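Shop > Court and Legal > Trial Prep > Zovell Hearing Binder

Search products Enter keyword or item number Go

Zovell Hearing Binder, 2-ring, legal size

I spent years as a court clerk before I started selling stationery out of Ilside, so I have strong feelings about binders! This is the one I'd have wanted on my desk when a sentencing brief landed at 4 p.m. and the judge wanted it tabbed by morning.

It takes 1,691 sheets in the deep version (yes, I sat there one night in February and fed them in until the rings wouldn't close nicely). The cover is a dull navy so it looks right at the bar table, and the spine pocket is wide enough for a proper file name, both parties and the court number.
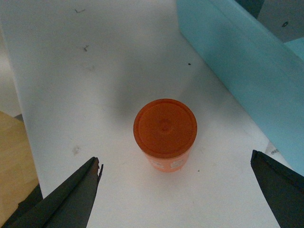 You get 40 numbered tabs in the box. I asked Moreira, who make the dividers for us, to leave the last two blank, which is handy for a late affidavit or a victim impact statement that turns up after you've done the index. The holes are reinforced too, so pages stay put when counsel flips back and forth during cross.

Rania Ezzat at Prusport has used these for two defence trials now and her only grumble was the weight. Fair enough, a full one is heavy – I'd split anything over a week's evidence into two volumes and colour the spines differently.

Please check your registry's practice notes before ordering, as some courts still want bound copies for appeals. If you're not sure which size you need, send me a note with your page count and I'll sort it out. Braulio Huerta packs the orders and can add spare tabs if you ask at checkout.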